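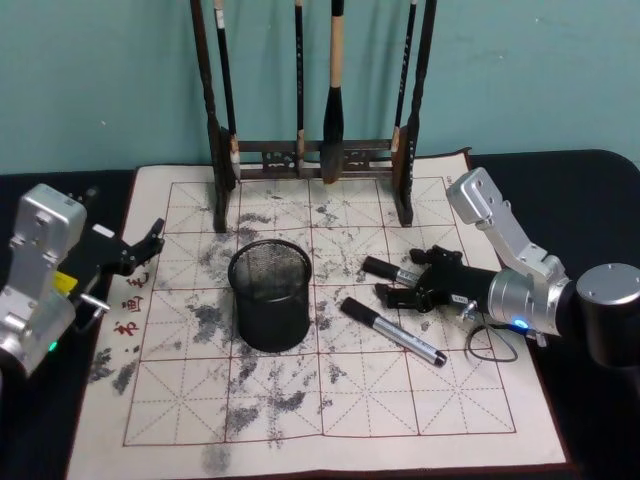

Figure 3.1 A water-writing cloth with a rice-character grid, a brush rack at the back and a mesh pen holder on the cloth.

Chapter 3
The Table Before the First Stroke

In this chapter
3.1 The rack and what hangs on it
3.2 Large brush, small brush
3.3 The grid and how to read it
3.4 Cloth, felt and paper
3.5 Laying out the table
3.6 Washing, shaping and hanging up

Key words: rack, crossbar, ferrule, belly, tip, rice-character grid, water-writing cloth, felt mat

In Chapter 2 you held a brush for the first time, and if your class was anything like mine, you wanted to keep going! Good. You will write a great deal in Chapter 4. First, though, we are going to spend one chapter on the table itself, and I promise it is a happier subject than it sounds. Brush calligraphy has wonderful equipment. Most of it is simple, a lot of it is cheap, and nearly every piece has a shape that tells you how to use it once you know where to look.

I learned to set a table from Griet Brouwer, whose studio ran evening classes above a bicycle shop. Her students spent the whole first evening taking things out and putting them back. I remember being impatient for the first half hour and then completely absorbed (there was a small brush with a white tip that I kept picking up and could not leave alone). By the end we could find any tool on the table without lifting our eyes from the grid, and the writing that followed was calmer for it.

3.1 The rack and what hangs on it

A brush rack is a small wooden gate. Two posts stand on feet, a bar runs across the top, and the brushes hang from it with their tips pointing down. Many racks have a second bar low down to hold the posts steady, and makers love to decorate them. You will meet carved panels, turned posts and curling shapes at the ends of the top bar. Look closely at the carving on yours. Tineke Peeters, who drew the diagrams for this book, filled two pages of her sketchbook with the ends of one rack alone.

Hanging suits a brush very well. After washing, water runs down through the hair and off the tip, away from the place where the hair is glued into the handle. A brush left standing in a cup with its head up sends that water the other way, and over the months the glue softens and the head works loose. A brush left standing on its head is worse off still. The hairs bend, and they like to stay bent.

Each brush has a loop or an eye at the top of its handle. Slip it over the hook, let go slowly, and wait for the swinging to stop before you hang the next one. Leave a space beside a large brush whenever you can. Its head is much wider than its handle, and a damp head that touches its neighbor dries flat on that side.

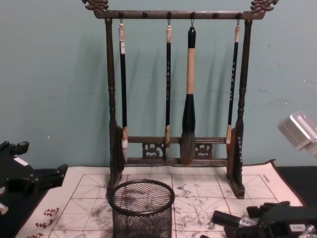
Students often ask how many brushes they should own. For this course, two. One large and one small will take you through all 17 exercises in Part One, and you will learn far more from knowing two brushes well than from a full rack of strangers. Still, I would never talk anyone out of a third. Brushes are lovely things, and trying a new one is one of the real pleasures of this craft.

3.2 Large brush, small brush

Pick up your large brush and look at the head from the side. The part where it swells is the belly. It is a reservoir: it holds the ink or water and lets it down to the tip as you write. A big belly gives you a long stroke on one loading, and it also gives you a flood if you press too soon. Marloes Boersma has her beginners load the brush, wipe it once along the rim of the dish, and then count to three over the dish before moving to the page. Try it. The drop you were going to leave in the middle of your first square falls in the dish.

Now the small brush. The head is short, the handle is thin, and everything happens faster. A small brush runs dry in a few strokes, so you will go back to the dish often, and that is a rhythm you can come to enjoy. Dip, wipe, write, dip again.

Some large brushes have a ferrule, a collar that widens between the handle and the head so that a thick bundle of hair can sit on a handle you can still hold. Keep your fingers above it. If they creep down onto the collar, your hand is too low and your wrist can no longer turn freely.

3.3 The grid and how to read it

The rice-character grid takes its name from the character 米, rice, whose strokes spread out from a center in much the same way as the lines inside each square. One line runs up and down, one runs side to side, and two run corner to corner. Together they give you a center and eight directions, and with those you can describe the position of any stroke in any character. "Start on the upper left diagonal, halfway out" is something another person can follow over the telephone. Ward Desmet and I tested it that way one October afternoon, and his copy of 永 was better than mine!

Use the grid lightly. It shows you where a stroke begins and where its weight falls. The stroke itself should still move with a swing of its own.

3.4 Cloth, felt and paper

A water-writing cloth needs no ink. You dip the brush in clean water, the wet surface turns dark, and your character appears. As the cloth dries, the character fades and the square is ready again. For a beginner this is marvelous. You can write the same stroke fifty times and use up nothing but water, and you get to watch your first attempts disappear while you are busy with better ones.

Lay the cloth flat on the table and smooth it from the middle outward. Creases catch the tip of the brush. If yours has been folded in its package, leave it under a few heavy books overnight.

Felt has a different job. It goes under paper, where it gives the sheet a slight softness and takes up ink that comes through. Without it, wet paper sticks to a hard tabletop and tears when you lift it. We will not need paper until Chapter 5, but a felt mat is pleasant to have out early, and a rack stands quietly on it.

3.5 Laying out the table

Clear everything away first, then put things back in this order.

Cloth or mat, straight with the edge of the table.
Rack at the back, where your sleeve will not reach it.
Water dish on the side of your writing hand.
A folded rag next to the dish.
Model sheet on the other side, tilted toward you.

Sit down and reach for each thing in turn. If your arm crosses the squares you plan to write in, move the dish. Left-handed writers should mirror the whole arrangement and ignore any photograph in this book that disagrees with them.

Pencils and pens can share the table in a holder of their own, but keep wet brushes out of it and hang them up.

Turn to your own table now, set it once from the list, and sketch the layout in your notebook before you go on to Section 3.6. You will want the sketch beside you when we fill the dish.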